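Help wanted: a few patient people for my home robot arm project

Project name: Pirska
Where: the shared workshop at Mandham, or from your own kitchen table
When: starting in September, evenings mostly
Pay: none, I'm afraid, but tea and parts are on me

Hello! I've been building a robot arm at home for longer than I'd like to admit, and I've got to the stage where I need other people. The arm is called Pirska. It's meant to sit on a bench and pass things to you – a screwdriver, a mug, a roll of tape – and I'd like it to manage that in an ordinary messy room as well as on a bare table with one wooden cube on it.

The metal side is going along nicely. I've got the shoulder and elbow moving smoothly, the third version of the wrist is printed, and the Olaniyan board (a motor controller I put together last winter, the files are free to anyone who asks) has stopped resetting itself whenever two motors start at once. That took me 4 months and I'm still a bit cross about it.

Where I'm stuck is the practice side. Before Pirska tries anything for real, I run it in a simulated room on my computer, looking out from just behind the gripper. I mix up the walls, colours and furniture a lot so that it doesn't get too comfy with one room. So far I've saved 2083 practice runs and gone through 1741 of them by hand, deciding which are any use. My eyes are going square and I've started being far too kind to the bad ones.

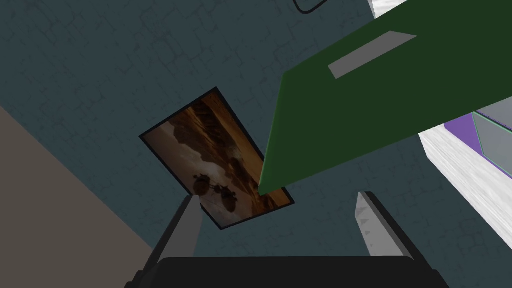
What I need help with

Sorting practice runs. You'd watch short clips and mark each one as good, bad or not sure. The view is often at a funny angle, so a wall picture can come out steeply tilted, and it takes a little while to get your bearings. You don't need to know anything about robots. If you can tell when a gripper is heading for the wrong thing, you're qualified!

Making rooms. I'd love someone who enjoys fiddling with 3D software to build me more places for the arm to practise in. My own taste runs to dark teal walls and big slabs of green, and I could do with somebody else's ideas. Blender is fine, anything else that exports sensibly is fine too.

Bench work at Mandham. This one is hands-on: wiring, filing, sticking foam pads on fingers, putting screws back in. There are 2 places, because the bench is small and so is the stool situation. You'll need to be over 18 and happy to do the workshop's safety induction, which takes up most of one evening.

Who I'm looking for

Anyone friendly, really. Beginners are very welcome, and so are people who haven't touched a soldering iron since school. It would help if you could give a couple of hours a week and tell me when you can't make it. I'm fairly relaxed but I do get muddled when four people have edited the same folder, so please be willing to write down what you've done.

If you're a proper engineer and you can see I've done something daft with the elbow, please also get in touch. I won't sulk.

What you'd get out of it

You'd learn how a small arm goes together from the base up, and you'd be free to copy all of it for your own build. Bench helpers can use my tools and my box of spare servos. Your name goes on the project page if you'd like it there. I also bring cake from the bakery in Albridge whenever I remember, and the bus to Mandham stops right outside it if you're coming that way.

How to get in touch

Send me a message through the contact form on this page with "Pirska" in the subject line. Tell me which of the jobs you fancy, which evenings suit you and whether you'll be coming to Mandham or helping from home. No CV please. If you've made something you're pleased with, robot or not, send a photo because I like seeing them.

I'll answer everyone, though I'm slow before 7pm as I've got a day job. Bench places go to whoever writes first, and there's no limit on the sorting – bring a friend if you like.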